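Flerkik Fault Episodes: Data Card

Release of 2021-10-30, maintained by Hekik. The set holds 1553 simulated tabletop episodes, of which 238 end in a recorded fault.

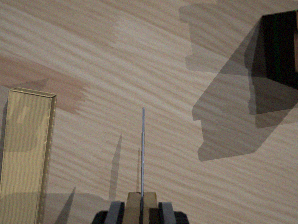
Grip faults are the largest class. The planner reports a secure hold while the contact force is below the limit. Wrist views, such as one with a thin rod held between the grey fingers, are stored with the force log.
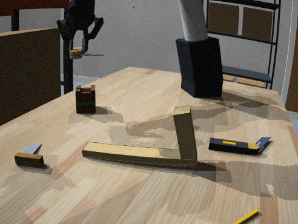
Fig. 2. Block held in the gripper, clear of the table.

Episodes are stopped when the arm leaves its safe zone. 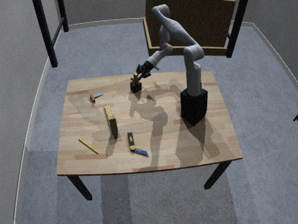 Stopped episodes must not be used to train controllers for physical arms.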